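La encimera despejada: empezamos por los botes

¡Noviembre es el mes de la encimera en el taller Brorklow! Llevábamos tiempo queriendo dedicarle unas líneas al rincón más traicionero de la cocina, ese trozo de madera pegado a la pared donde acaba todo lo que tiene tapa.
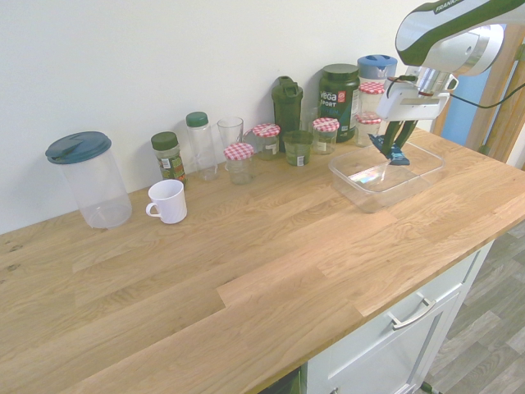
Tuulikki Kallio, que lleva el grupo de orden doméstico desde la primavera, propone un método muy sencillo y a mí me ha enganchado del todo. Se saca todo a la vista, en fila, contra la pared, y no se guarda nada hasta haberlo mirado pieza por pieza. Parece una tontería, pero de golpe conviven los tarros de tapa de cuadritos rojos y blancos, el bote grande de proteína, la jarra, la taza del desayuno... ¡y una ve enseguida qué se usa y qué solo hace bulto!

Después viene lo divertido, que es agrupar. Las especias y las hierbas secas van cerca de los fogones, pero sin que les dé el vapor. Los vasos, con los vasos – también el verde bajito, que anda delante del bote mezclador. El bote mezclador hace pareja con la proteína, y así por la mañana se cogen los dos de una vez. Las botellas vacías se quedan si tienen un uso claro (aceite, caldo, agua para la nevera) y, si no, al reciclaje.

Para lo pequeño, Tuulikki es muy partidaria de las cajas de plástico transparente. En mi casa he puesto una de 6 litros para infusiones y sobres, y estoy encantadísima, porque veo lo que queda sin levantar la tapa. Un consejo suyo que ya he adoptado: etiqueta en el frente, nunca encima, y con la fecha en que se abrió el paquete.

El próximo encuentro será en la sala Trakby, a las 18:30. Traed los tarros que os sobren, limpios y con su tapa, que haremos mesa de intercambio. La última vez me llevé dos preciosos para las lentejas – y dejé cinco, que conste. Quedan 21 plazas y basta con responder a este boletín para apuntarse.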